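We use cookies to improve your experience on this site. By continuing to browse you accept our use of cookies. Accept | Manage preferences

Display and Small Spaces – Week 6 handout
Tabletop displays: what they do and what people claim they do

Read before the session. Bring your own table notes from the library visit.

1. The claim

Most of the manuals on your list say that a small display "draws people in." Marlina Pasaribu says it on nearly every page of the Peltbridge guide, and she gives a figure: 148 visitors stopped at one reading table over a weekend. She doesn't say how many walked past. Without that number the 148 tells us very little. If 1,000 people came through the door, it's a modest result. If it was 600, it's better, but we still don't know whether they stopped for the table or because the line for the front desk ran beside it.

Keep this in mind when you read the Zako case as well. Their "before" count was taken on a Sunday and their "after" count in December, during the school break. I wouldn't hang a decision on it.

2. What goes on the table

The usual advice is books, something soft, and lettering behind. I have no quarrel with the books. The soft toys I'm less sure of. They are supposed to make a table friendly, and they may, for a child of four. They also take up space, they get carried off, and an adult looking for a title on electronics may read them as a sign that this table is for somebody else. Yanti Rahman argues the opposite in her chapter (see reading list). Her evidence is a set of comments left in a box by people who liked the table enough to write a comment.

Stacking is another one. A loose stack looks relaxed and shows you one cover. Everything underneath is reduced to a spine, if the spine happens to face out. Stand in front of any stack and ask which book you could name from six feet away.

3. Backdrops and lettering

Black fabric is cheap, it hides a bad wall, and bright colors show up well on it. That much I accept. It also creases, and the creases catch whatever light is in the room. Iron it or stretch it.

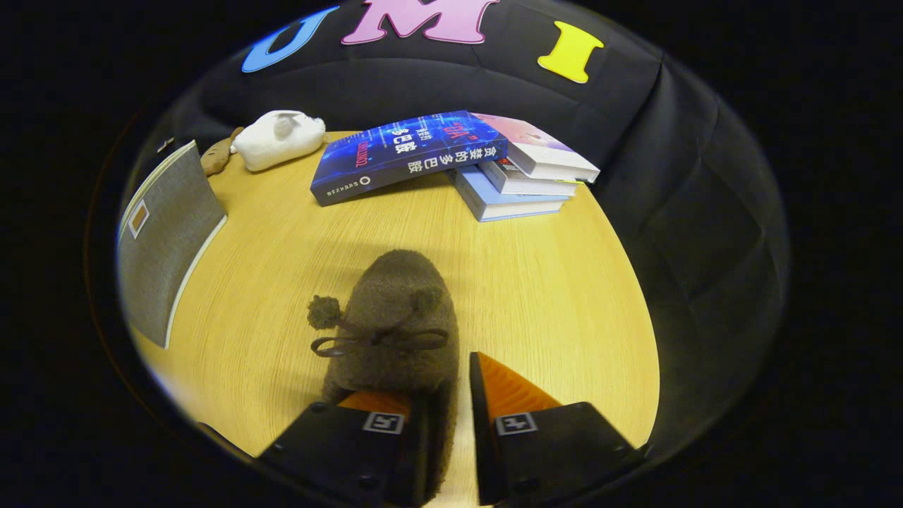
Letters in blue, pink and yellow will be noticed against black cloth whatever they say, so be careful about giving the word the credit. Ikhsan Kwok's test is a fair one: hang the same letters in a meaningless order and see if fewer people look. He tried it with 30 students and found no difference worth reporting. Thirty is a small group, and they were his own students, so treat that with caution too.

Tilted letters are meant to look playful. Two or three at slight angles will pass. A whole row of them starts to look like the tape is giving up.

4. Round tables

Cumix recommends round tops for "flow." I have asked what flow means here and had three different answers. A round top has no front, so you must choose one, and once there is a backdrop behind it you have chosen already. Anything upright at the side will hide what is behind it from somebody's angle. Walk the full arc before you call a table finished.

For the session

Set up one table with no more than five items. Swap with a partner, who removes one thing without telling you why. Write down whether the table got worse. Anisa Sumampouw will have the cloth and the box of letters. Please return the pins.

Reading: Pasaribu, chapters 2 and 3. Rahman, chapter 5, with the comments appendix.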